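Recording demos in simulation: keep or drop the ones where the operator stops and starts over?

Stondcombe Help > Robot arms > Teaching by demonstration

Posted 8 May 2020 by gikent_lab

I am collecting demonstrations for a book-sorting task in simulation. The arm is driven by remote control, with a 6-axis input device for the hand pose and one button for the gripper. Success in an episode means that one book has been picked up from the table and set down in a compartment of one of the two organizers. The other objects stay where they are. The mug is there as a distractor and is never a target.

Setup, in case it matters:

Control rate 50 Hz, position targets, no force feedback to the operator.
Three operators, all with at least a month of practice.
Recorded so far: 81 episodes. Of these, 52 are clean from start to finish. The rest contain a hesitation, a regrasp, or a return to the open-hand pose before a second try.
Object poses are varied a little between episodes. The organizers do not move.

The policy is plain behavior cloning with a short history of joint states and one camera view. When I train on everything, the arm tends to hover over a book and stall. When I train on the clean episodes only, it moves well but has no idea what to do after a poor grasp. It closes on air, lifts, and carries nothing to the organizer.

Stills from the simulator are below so you can judge the spacing between the objects. The two beige books are the ones the operators complain about. They are thin from some approach angles, and the left organizer is close behind one of them. 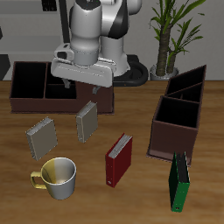
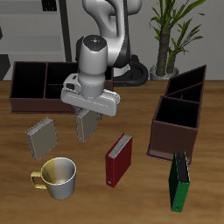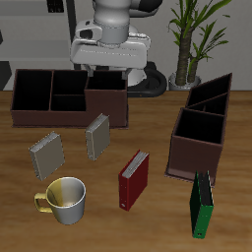
Simulated workspace with both organizers, the books and the mug. A book is in the gripper in the second still only.

What I would like to know:

Should the episodes with hesitation go in at all? Is there a usual way to cut them? And would I be better off moving the arm by hand on the real machine and replaying the joint path in simulation? We have a Mets arm that can be back-driven, but booking it takes a while.

Dalibor Havlíček
Accepted

Your two results are what I would expect, and they have separate causes. I would treat them separately.

The stall comes from pauses. At 50 Hz, a two-second pause is 100 samples with nearly the same state and a target that equals the current position. The model sees a large pile of "stay here" labels just above the book, and it learns them. Do not drop the episode. Drop the samples. Go through each recording and remove any stretch where the commanded motion is under a small threshold and the gripper command does not change. Keep a few samples on either side of every gripper open or close, or you will cut out the closing phase, which also looks like standing still. If your history window spans a cut, rebuild it after the cut.

The missing recovery comes from the clean set having no recoveries in it. Regrasps are worth more than you think, provided you trim them:

1. Mark the time where the bad grasp becomes visible in the state (finger gap at its minimum, no contact).
2. Mask the loss on the bad approach before it. You do not want that copied.
3. Keep everything from the mark onward, including the reopening and the second approach.

If you do not get enough of them that way, record them on purpose. Start the episode with the gripper closed and empty above a book and let the operator take over from there. In simulation this costs you almost nothing, because you can set the start state directly. We added a batch of these in January on a drawer task and the empty-hand carries mostly went away. I cannot promise the same number for yours.

On moving the arm by hand: I would not, for this. The path you get is smooth, but the person's hands load the joints, and what you log is a measured position with no command behind it. You then have to make up the commands for the simulator. The book contact will not line up either, unless your real table matches the simulated one to within a few millimeters. Stay with remote control while the task lives in simulation.

One more point. With one camera and the gripper housing as wide as yours, check how often the book is hidden during the last part of the approach. If the view does not show the book, the policy is guessing from the joint states. A wrist view helps more than extra episodes.

premen_user

just collect more. we had 1000 demos before ours did anything useful. also try a bigger network

T. in the back room

Agree with the accepted answer on pauses. Two additions.

Check for lag between the input device and the logged action. If the action is stamped when it is received and the camera frame is stamped when it is written to disk, the pair can be off by several steps. It shows up as closing early or late, and people often blame the operators for it.

Also look at each operator's approach. If one comes straight down and another comes in from the side, plain cloning averages the two – and the average may run into the organizer wall. Either agree on one approach for the beige books or use a model that can hold more than one mode. We wrote the approach on a card and taped it to the desk.

gikent_lab

Trimmed the pauses with a threshold of 1 mm per step and retrained on all episodes. The hovering is gone except at the book nearest the organizer. The loss mask is next. The timestamps were off by three steps, so thanks for that as well.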